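Workshop notebook, April, 07:40

Willow soaking, batch 31. Trough filled last night with rainwater from the Fellik tank, stone slab on top to keep the bundles under. Brown willow, bark on, 200 rods in three sizes. The thin ones bend round a finger without cracking. The thick ones still creak near the butt end and need another day.

Want to settle the corner question before we start on the trays. Rounded corners with the sides leaning out are kinder to the rod than a square corner with a stake.
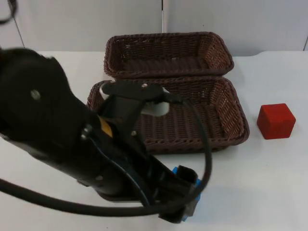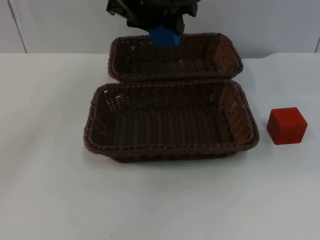

Two rectangular baskets, woven, on the white table.

A note from Wannasri came back on this, saying that rounded corners are fine up to tray size but that anything deeper wants a proper corner post, or the long sides bow in as the willow dries. Fair point. Last year's log basket did exactly that. Will do one of each and leave both by the stove for a fortnight.

11:15 - weighed the dry stock. 2,282 g in the short bundle, 871 g in the offcuts box. Enough offcuts for handles, not for borders.

Bodkin handle is loose again. Glued it, clamped it, left it on the sill.

Still to do: turn the thick rods, change the water if it smells, ask Vondano for the price of buff in the five-foot length. Mellow the thin rods under a damp sheet overnight. Base sticks cut and split, slath not started.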